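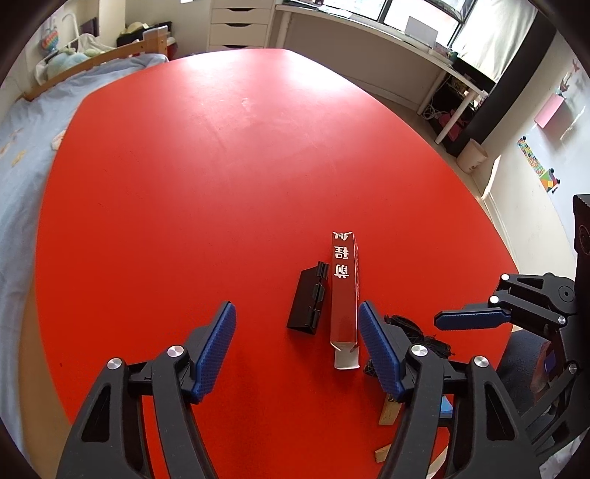

Two Durko hand units at a red tabletop, with a small carton standing between the finger pads of the nearer one.

Durko Hand Unit
Hand-held gripper for recording packing and sorting tasks
Sold by Fornwood
Page updated 8/23/18

Overview

The Durko is a two-finger gripper that a person holds and works by hand. A camera sits on the body and looks forward over the fingers. The operator picks up, turns, places and stacks items with it the way they would during an ordinary shift, and the recording is used to program a robot arm fitted with the same fingers.

Most of our customers run short packing or kitting lines where the product changes often. On those lines the cost of a robot cell has usually been in the programming. Every new carton size or accessory meant a call to an integrator and a day or two of waiting. With the Durko the person who already does the job records it, and the site's own staff load it onto the arm.

The unit is normally sold in pairs, one for each hand. Single units are available for pick-and-place work that only needs one side.

What it handles

The Durko suits small boxed goods, moulded plastic parts, phone accessories, coiled leads, small timber pieces and similar. Upright cartons are easy. Coiled cable is harder and takes more recordings to get a usable result, particularly where the loops aren't tied. We suggest starting with the cartons and adding cable once the operators are used to the feel of the fingers.

It isn't suited to wet product, open food, or anything with an exposed blade. Glass can be handled but we ask customers to talk to us first.

Fingers and pads

Both fingers are black and angular, joined to the body through a linkage with round silver screw caps. The pads are blue, with a fine grid texture on the gripping face. They tilt inward as they come together and will follow a carton that isn't quite square.

Pads wear. A pad used every day on raw cardboard will go smooth across the middle first, and once it does, the operator starts squeezing harder without noticing. Check the grid at the start of the week and swap the pad if you can't feel it with a thumbnail. Pads come in packets of 16 and change without tools.

The robot side uses the same fingers and the same pads. Please change both together. We have had support calls where a site put new pads on the hand units and left worn ones on the arm, then wondered why cartons were slipping on the arm only.

Specifications

Fingers: two, parallel closing
Opening between pads: 76 mm
Recommended item weight: up to 11 N of grip load per unit
Recording time per charge: 17 hours
Charging: USB lead, supplied
Storage: removable card
Handedness: either
Mounting on arm: Durko flange plate, sold separately
Software: Jatoi, single site licence included with each pair

Jatoi software

Jatoi reads the recordings from the card, lines up the left and right units, and sorts the takes by task. The operator or line lead then goes through and marks takes as keep or discard. It runs on an ordinary Windows PC and doesn't need an internet connection.

A take can be trimmed at either end but not edited in the middle. If an operator drops something halfway through, it can be kept and marked as a recovery. Those takes are useful. An arm that has been given only clean runs will tend to stop dead the first time a box falls over.

Names are off by default. Takes are filed by task and time, and a site has to switch operator names on deliberately. We'd suggest leaving them off unless your staff have asked for credit against their own recordings. Jatoi has no speed ranking or league table and we don't intend to add one.

Setting up a table

Any stable table will do. A plain matte surface in a single colour gives the cleanest recordings, as glossy tops throw light back at the camera. Daylight from a window is fine. Put the items out in the sort of disorder they normally arrive in. If cartons come down the line at odd angles, or upside down, record them that way.

The camera has a wide view and will pick up a good part of the room behind the table. Let people nearby know that recording is under way, and turn away any screens or paperwork that shouldn't be seen.

Two units can be used by one person or by two people facing each other or at adjoining sides. Two-person recordings need a bit more room at the corners so that elbows don't meet.

What changes for the people on the line

We are asked about this more than about anything in the specifications, usually by the supervisors and not by whoever signs the order.

The work does change. At the start there is more of it. For the first few weeks operators are recording as well as keeping up with their normal packing, and sites that don't allow for this get poor recordings and annoyed staff. Roster the recording as its own task. Half a shift at a time is plenty – the hand units are light but the wrist is held in a position it isn't used to, and people should rotate off.

After that the arm takes over the repetitive part. The people who were packing spend more of the day feeding stock, checking finished cartons, clearing jams and recording new products. Some like this and some don't. Packing is steady work where you can talk to the person next to you, and minding a cell is stop-start and fairly quiet. It's worth asking who wants which before the cell goes in.

Pay is between the site and its staff, but recording is skilled work and we think it should be graded that way. A good recording comes from someone who knows that a certain sleeve catches on the left side, or that a flap has to be tucked before the box is turned. That knowledge goes to the arm through their hands.

Site notes: Clorkico

Clorkico packs phone stands, leads and small gift cartons on contract. Its packing room took two pairs of Durko units in April and now runs one arm on the carton line. The leads are still done by hand.

Mercedes Chambi leads the afternoon shift there and did much of the early recording.

"The first week I was too careful. I was doing it like a demonstration, very slow, and the arm came out very slow too. Then I went back and did it at my own pace and it was much better. What I'd tell another site is to let people muck around with the units for a day before you keep anything."

Her shift now keeps a pair of units on the end bench so that a new carton can be recorded when the first pallet of it comes in. Under the old arrangement the product went to hand packing until somebody could come out to reprogram.

"I was worried they'd take the recordings and that would be the end of us being asked. It's gone all right. When a box design is stupid they hear it from us earlier now, because we have to record it before it can run. I still don't love the quiet when the line is going well. We moved the radio."

Clorkico asked for two changes after its first month. The trigger spring was too stiff for smaller hands, and current units ship with a lighter spring fitted and the original in the box. The second was a way to throw out the last take from the unit itself without walking to the PC. Hold the side button until it clicks twice.

Training

A pair includes one day of training on your site, for as many operators as you like. We'd rather have the people who will use the units in the room than a manager taking notes on their behalf. The morning is spent handling your own product and the afternoon in Jatoi. Please have a table, a PC and a mixed tub of stock ready.

Refresher sessions are charged at the day rate. The printed handbook is in English, with a pictorial card for the bench.

Safety

The hand unit has no motor. The fingers close by the operator's own trigger pressure and can pinch, though not severely. Keep long hair and lanyards clear of the linkage.

The arm is another matter and needs its own risk assessment, guarding and sign-off under your local rules. Fornwood doesn't certify robot cells. We can supply drawings and finger load data to whoever does.

Stop using the unit if a screw cap on the linkage works loose. Nip it up with the supplied key and check that both fingers still meet squarely. If they don't, send it back.

Care

Wipe the pads with a damp cloth. Don't use solvent on them, it lifts the grid. The camera window can be cleaned with a lens cloth. Cardboard dust gets into the linkage eventually and can be brushed out dry. No oil is needed and oil will find its way onto the pads.

In the box (pair)

Two Durko hand units
Two USB charging leads
Two storage cards and a reader
One packet of spare pads
Original-weight trigger springs
Screw cap key
Jatoi installer and licence slip
Handbook and bench card

Ordering

Pairs and pads are held in stock. Flange plates are made to suit the arm, so please give the make and model when you order. Loan pairs can be arranged for sites that want to try a task before buying, and the loan fee comes off the purchase price if you go ahead.

Faulty units under warranty should be returned with the card removed. Keep your recordings. We don't need them to repair the unit and would sooner not have your packing room sitting in our workshop.

Related items

Durko flange plate
Durko finger set, arm side
Replacement pads
Bench stand for hand units
Jatoi additional site licence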